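The white desk lamp, and where it ended up

I bought a new desk lamp in January. The old one was a clip-on with a bendy neck, and it had reached the point where the neck no longer held. I would point it at the page, let go, and it would sink until it was lighting my lap. I put up with that for most of a winter.

The new one is white, with a long flat head, a thin gray-silver arm, and a rectangular base. There is a small round gray knob under one end of the head. It cost 30 dollars at the home store in Udbridge. They had it in black too, but the black one on display had fingerprints all over it and I have enough things to wipe.

I wanted three things from a lamp. It had to stand by itself, because I was done with clips. It had to light a wide strip of table and not just a circle. And it had to be light enough to pick up with one hand, because I move it every day. I read at the table in the morning and eat dinner at the same table at night, and I don't like a lamp next to my plate.

The picking up turned out to be the part I had to learn. For the first week I grabbed it by the arm. That works, but the head swings when you do it, and twice I knocked it against the window frame. Now I take it by the base. You get your fingers around the base, lift straight up, and set it down flat. It takes a second longer. If you put it down on one corner first it makes a clunk that you can hear in the next room, and Paul has mentioned this.

Paul is the other person in the apartment. He works early and goes to bed early, so most of my lamp use happens while he is asleep. He has opinions about light. His main one is that it should be off.

The next question was where on the table it should go. I had assumed the back edge, in the middle, with the head reaching forward. I tried that for several days. The light was even, but there was a shine on anything glossy, and I was doing the bills at the time, half of which come on that slick paper. I slid it to the left and the shine went away. I am right-handed, so having the lamp on the left also keeps the shadow of my hand off what I'm writing. I knew that from school and had forgotten it. 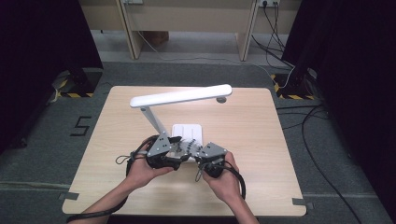

After that I looked at the height. With an angled arm the height and the reach go together. If you bring the head down, it also moves out, and if you push it up, it comes back toward you or away from you depending on which way you have the base turned. I spent one evening just moving it a little at a time and looking at a sheet of paper. What I settled on is the head a bit higher than my eyes when I'm sitting, so I'm not looking into it, and lined up along the length of the table. Having the long side of the head run the same way as the long side of the table gives me light on the book and on the notebook next to it.

I mentioned all this to Mahfuz Talukder, who I used to work with at Bitside and who still calls on Friday when he's driving home. He said I was overthinking a lamp. Then he spent 13 minutes telling me about his own, which is on a wall bracket and which he installed himself. He recommends a wall bracket. I rent, so I'm not drilling anything.

The table itself deserves a mention. It's wood veneer, pale, with rounded corners, and it came from a furniture outlet in Plornmont that has since closed. I paid 107 dollars for it, delivered. Veneer scratches more easily than people think. The lamp has four little pads under its base, and when I first got it I checked them for grit before sliding it anywhere. I still do that every so often. I wipe the table with a damp cloth, dry it, then wipe the bottom of the base too. There is one scratch near the edge, but it came from a stapler and was there before the lamp.

Because the table is pale, it throws a lot of light back up. I hadn't thought about that when I was in the store. On the lowest setting the lamp is enough to read by, and on the highest it's too much. I use the middle one for writing and the lowest for everything else. If you have a dark table you may want the opposite.

Then there was the cord. The cord is my only real complaint. It is shorter than I would like, and the nearest outlet is behind the bookcase, so for a while I had an extension cord lying across the floor where I walk. I caught my foot in it the second night. I didn't fall, but the lamp moved a good few inches and I decided to fix it before going to bed.

What I did was run the extension cord along the baseboard, behind the bookcase and up the back leg of the table. I held it to the leg with 2 of those hook-and-loop ties that come in a roll. I left enough slack at the top so the lamp can go from one end of the table to the other without pulling. That last part took a couple of tries. On the first try I made it too tidy, and when I picked up the lamp to clear the table for dinner, it stopped halfway and I stood there holding it.

If you do this yourself, put the lamp at the farthest spot you'll ever want it, and tie the cord from there. Then move it back. The extra cord hangs down behind the table and you don't see it unless you get on the floor.

Dinner is when the system gets tested. My order is now this. Books go on the shelf. The notebook and pens go in the shoebox lid I use as a tray, and the tray goes on top of the books. Then the lamp, by the base, over to the windowsill. The sill is just deep enough. The cord reaches if I take it around the back of the chair and not over it. Then I wipe the table and put the plates out.

Paul asked why I don't leave the lamp on the table and eat at the other end. I tried it. It's a small table, and with two people, a pot and a salad bowl there isn't another end.

Dust is worth a few words as well, since it's a white lamp. The top of the head is flat, and a flat white surface shows dust in under a week. I use a dry cloth, with the lamp unplugged and cool. I hold the head from below with one hand while I wipe with the other so I'm not pushing down on the arm. The base gets crumbs along its back side. I don't know how they get there. The knob I leave alone.

I've had it long enough now to say I'd buy it again. It stays where I put it, which was the whole reason for getting a new one. The old clip-on is in the hall closet. Its neck is no good but the clip is still strong, and I've been thinking of taking the head off and using the rest to hold the shower curtain back when I clean the tub.

Next I want to do something about the chair, which is too low for the table by the thickness of a cushion. I have a cushion on it now. It slides. I'll write that up when I've found one that doesn't.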